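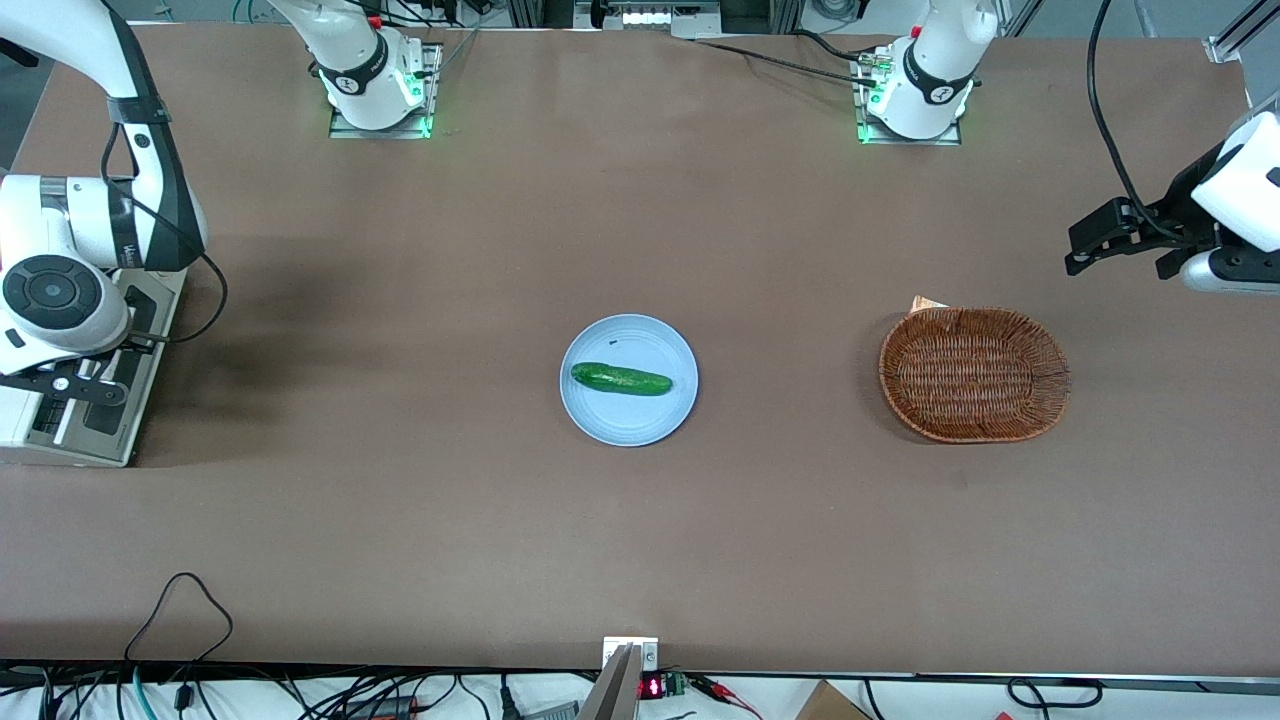

Lollaldale Veg Share: Frequently Asked Questions

Last updated 14 October 2018

We get a lot of email in the fall, when people start thinking about next year, so we've put our answers in one place. If yours isn't covered, write to us through the contact page. We love talking about vegetables and will probably write back at greater length than you wanted.

The basics

What is a veg share?
You pay for part of the season's harvest ahead of time, and every week from May on you pick up a crate of whatever is ready. Your money pays for seed, compost and wages in the lean months. In return you get food that was in the ground a day or so before you eat it, and you get first pick of the strange and wonderful stuff that never makes it to a store.

Where is the farm?
Two miles outside Nadton, at the north end of Lollaldale. Turn at the old creamery and keep going past the point where it feels like you've gone too far. The lane is gravel and has a dip in the middle that fills up after rain. Small cars should take it slowly.

How many shares do you sell?
377 for the coming season. We went up a little after putting in the new beds along the creek, and we'd like to see how those do before adding any more.

What does it cost?
A full share is $530 for the season. A half share is the same crate every other week, at half the price. You can pay all at once or in monthly parts, and it costs the same either way.

Is a full share too much for one person?
It depends on the person! A single cook who eats vegetables at every meal can get through one. Most people living alone are happier with a half, and plenty of members split a full share with a neighbor. We're fine with that as long as one name is on the account and you do the dividing up yourselves after you leave the barn.

What's in the crate

What will I get?
Early on it's mostly leaves: lettuce, spinach, radishes, green garlic, pea shoots. Then the peas come in, and beets, and new potatoes, which are worth the whole price of membership if you ask us. High summer is cucumbers, beans, tomatoes, zucchini, basil and sweet corn. Fall is squash, leeks, carrots, kale, celery root and more potatoes. The last crates are heavy, so bring a friend or a wagon.

Can I choose?
Partly. Most of the crate is set, but there's a swap table by the barn door. Leave what you don't want and take something you do. Kohlrabi used to pile up on it. Then we started handing out the slaw recipe and now it's gone by five o'clock.

Do you grow Skandska cucumbers every year?
Yes, and we always will. Skandska is our favorite — crisp, not bitter, with a thin skin you can leave on. We save the seed ourselves in the back tunnel. In a good week you'll have more than you can eat fresh, so see the pickling question further down.

What are the lumpy ones?
Still cucumbers! Bumps are normal on a lot of kinds, and they tell you nothing about the flavor. Rub them with a clean cloth under the tap if there are little prickles. Same goes for carrots with legs and tomatoes with seams. We only leave out what's split, soft or chewed.

Are you organic?
We aren't certified. We don't use synthetic sprays or fertilizers on anything, and you're welcome to walk the fields and ask about every bag in the shed. We use row cover for the flea beetles, and a lot of hand picking for the potato beetles. (Kids are amazing at this and we pay them in strawberries.)

What happens if a crop fails?
Then we all have less of it. In a wet year the tomatoes suffer and the cabbages look like prizewinners. We plant enough different things that the crate has never gone out empty, but we can't promise any one vegetable in any one week. We don't give refunds for a bad crop.

Picking up

When and where is pickup?
Thursdays, three to seven, at the farm barn. There's a second pickup at the Tufa bakery in Nadton on Fridays from eight until noon. Choose one when you sign up. You can change later by emailing us before Tuesday night of that week.

Why can't I just show up at the other one?
We pack by list. If you come to the bakery on a farm week, the crate you take belongs to another member, and they'll be standing there an hour later. Please email first. We nearly always say yes.

Do I need to bring anything?
Bags, a basket, a box, whatever you like to carry things in. The crates stay with us. They're expensive and we reuse them until they fall apart.

I'm away for a week. What now?
Send a friend, or ask us to give your crate to the Nadton food pantry. Tell us by Tuesday night either way. We can't bank a crate for later, and anything left at closing time goes to the pantry too.

Storing and using it all

How do I keep everything fresh?
Take the tops off carrots, beets and radishes as soon as you get home, or the leaves will pull the moisture out of the roots. Keep the beet greens and cook them like spinach. Lettuce goes in a bag with a paper towel. Tomatoes stay on the counter. Basil likes a glass of water and hates the fridge.

And cucumbers?
They don't love real cold either. Use the warmest part of the fridge, often the top shelf near the door, and eat them within the week. One left out on a plate in a cool kitchen is fine for a day or two, and it'll remind you to eat it. Keep them away from bananas and ripe tomatoes, which make them go yellow.

I'm drowning in cucumbers. Help?
Quick fridge pickles! Slice them, pack them in a clean jar with dill and a smashed clove of garlic, and pour over equal parts vinegar and water with a spoonful of salt and another of sugar. Ready the next day, good for two weeks in the fridge. They aren't safe for the pantry shelf, so if you want to keep jars all winter use a tested canning recipe. Cold cucumber soup with yogurt and mint is the other thing we make over and over.

Can I freeze what I can't finish?
Beans, peas, corn and greens, yes, after a minute or two in boiling water and a dunk in ice. Peppers can go in raw. Tomatoes can too, whole, and the skins slip right off under warm water later. Don't bother with lettuce or radishes.

Visiting and helping out

Can we come and look around?
Please do! Any pickup afternoon is good. Stay on the grass paths, shut the gates behind you, and leave the dog at home, because of the hens.

Is there work for members to do?
None is required. We hold open field mornings in summer when anybody can come and weed or pick for as long as they like. Garlic planting is the best one, if you can stand the cold — last year we got 2380 cloves in the ground before lunch and then ate an unreasonable amount of soup.

Do you sell seed?
A little. Skandska cucumber and our brown-streaked bean are on the shelf by the swap table in early spring, in plain paper packets. When they're gone, they're gone until next year.

Joining

When do sign-ups open?
Current members can renew now. New members can join the waiting list on the sign-up page, and we'll email in the order you joined as places open up. Half shares tend to come free sooner than full ones.

Can I give a share as a gift?
Yes. Put the other person's name and email in the form and yours in the payment box. We'll send you a card to print out. Do check that they're around in the summer and have a way to get to the barn or the bakery.

Do you deliver?
No, sorry. We looked into it and the van costs were more than we could ask people to pay. If you can't drive, put a note on your form and we'll try to match you with a member who lives nearby.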